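Bench Rules FAQ: Two-Arm Cloth Handling

Last updated Friday, September 17, 2021

Hi, I'm Chie Higuchi, and I look after the rules for the two-arm benches at Drerkex. I get the same questions every time a new group starts, so I finally typed up my answers. If yours isn't on the page, come find me (I'm usually by the kettle).

Do I really have to do the training if I've run arms before?

Yep, sorry! It's short. Akihiko Sugawara runs it in room 68 and he'll have you back at your desk before lunch. People who come to us from bigger machines tend to be a bit too relaxed around small ones, and small ones still pinch.

Can I reach in to fix the cloth while the arms are on?

No. Pause, wait for both arms to stop, then hold the enable switch in your other hand while you reach. I know it feels silly when all you want to do is flip one corner over. Do it anyway, every time, even when I'm not looking.

What counts as "inside the walls"?

Anything past the front rail. That goes for sleeves, hair, lanyards and your coffee. If you want to point at something, use the stick!

How should the cloth be laid out at the start of a run?

Any way you like, as long as it's fully on the tabletop and nothing hangs over the rail. Bunched up is fine. We want messy starts in the mix, so please don't smooth it out first just to be nice to the arms. 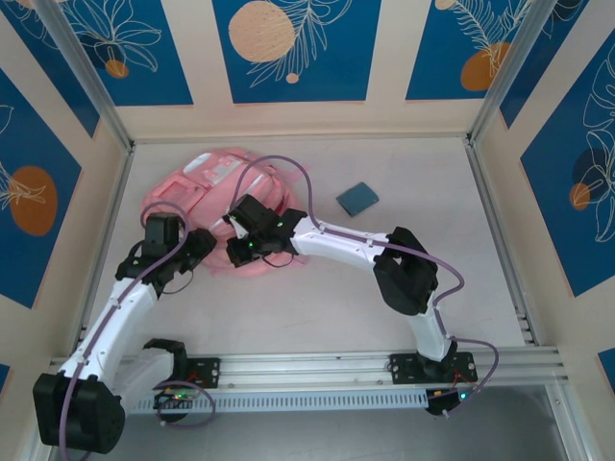 Both grippers on the pink cloth, with the teal pad off to the side.

Can both grippers work on the same cloth at once?

Sure, that's most of what we do. Our rule is that one arm moves slowly while the other holds. If you want both moving at full speed, ask Fiifi Darko to sign off on it first. He'll say yes more often than you'd think, but he wants to see your stop settings.

What do I check on the cables?

Look for slack, rubbing and loops that could snag at the elbow. Move each joint through its range by hand with the power off and watch what the cable does. If it goes tight anywhere, reroute it before you start. Please don't tape it to the arm, I spent most of July peeling that stuff off.

There's a green light on. Am I good to go?

Nope, green means the board has power and that's all it tells you. You still need the start-up checklist, all 5 lines of it.

An arm bumped something and stopped. Now what?

Leave it stopped. Write down what it hit, take a look at the gripper fingers, and call me at extension 1217. Light bumps count too. If I don't pick up, Emiko Oshima is on 1331 and can clear you to restart.

Can I bring cloth from home?

I'd love that, our pile is getting dull! No pins, zippers or loose buttons, and wash it first. Put it in the bin marked Diter and I'll add it to the list.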